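The second life of the toy brick

Every school fete has one: the tub of mixed bricks under the trestle table, priced to go before lunch. For years it was where a childhood collection ended up. These days it's where a fair few small businesses begin.

Second-hand bricks have become a steady trade in Australian towns, helped along by the price of new sets and by parents who would sooner buy by weight than by the box. Danside, a shop that started as one aisle of a second-hand bookstore, now gives its whole front room to them. Loose bricks go for $30 a kilo, less if you take them unsorted. Most customers pay the extra.

Sorting is where the money is made or lost. A kilo of mixed bricks straight from someone's garage will have hair, biscuit crumbs, a marble or two and at least three brands that don't quite clip together. Cleaning is simple enough – a mesh bag, lukewarm water, a mild detergent, then a day on a towel out of the sun. Sorting takes the rest of the week.
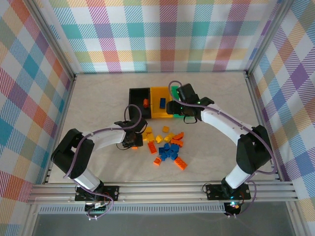
Black, yellow and green bins, with the loose bricks grouped by colour in front.

Ask people in the trade how to sort and you'll get an argument. Beginners go by colour, which looks tidy and is quick to do. The trouble comes later, when you need one small hinge and have to find it in a drawer of parts that are all the same red. Sellers at the Zolurmont market, held on the first Sunday of the month from April, nearly all sort by shape first and only split a drawer by colour once it's full.

Ginting, which buys up old collections and sells them online, works to a budget of 60 minutes a kilo. Anything slower and the margin goes. Its rule for families is looser: keep the wheels, windows and figures apart, and tip everything else in together. 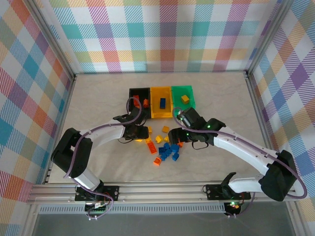
The black bin with a red block and an orange one inside.

Condition matters more than age. Sun-yellowed white bricks are hard to shift, and so is anything with teeth marks. Old grey pieces sell well to people repairing the castles and trains they had as kids. Clutch – the grip between two bricks – is worth testing before you buy, and most stallholders won't mind if you do.

Then there's lending. The toy library at Zilutano packs its bricks into tubs that go out for 3 weeks at a time, with a $5 charge if one comes back badly short. A few missing bricks are expected. Some tubs come back heavier than they left.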